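Tresow fits out small-parts benches with slate-pattern tops and fabric walls

Tresow has finished refitting the sorting benches at its Gillies Street workshop, replacing bare tops with gray slate-patterned surfaces and enclosing each bench on three sides with printed fabric. Work began in March and was carried out in two stages so that half the benches stayed in use.

The benches handle light items under 500 grams, mainly caps, spools and small balls that come in mixed and leave sorted by size. Under the old layout, round items rolled off the back and sides and had to be picked up from the floor at the end of each shift. Katherine Rengifo, who drew up the new layout, set the walls to slant slightly so that the opening at the front is wider than the back.

Each set of walls is carried on aluminum corner posts. The fabric has a small orange-and-peach diamond pattern on a pale ground. It was chosen over plain white after a trial in which staff reported glare from overhead lights late in the day. Panels come off for washing without tools. The inside width at the back is 912 mm and the post height is 915 mm, which allows the fabric to be cut from stock rolls with little waste.

The top was the subject of more discussion. Itsuki Morikawa tested four finishes and recommended the gray slate pattern on the grounds that small white parts are easy to find against it. A speckled finish was cheaper, but dropped parts were harder to spot, and it was ruled out. The chosen surface is flat and has no lip at the front. Morikawa said a low strip may be added if rolling turns out to be a problem in that direction.

Lighting has not been changed. Yi-chun Tsang, who manages the floor, said the fabric casts soft shadows on some benches in the afternoon and that lamp positions will be reviewed after the summer.

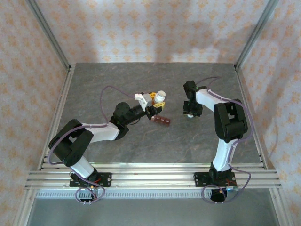
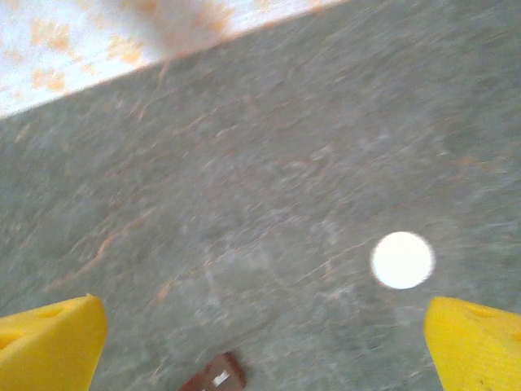

A total of 23 benches have been converted. The remaining older units, used for packing, will keep their present tops until the lease on the rear hall is renewed. Fabric was supplied by Grellon, which will also hold spare panels. Staff who need a replacement panel should give the bench number and the side, left, right or back, when placing the request.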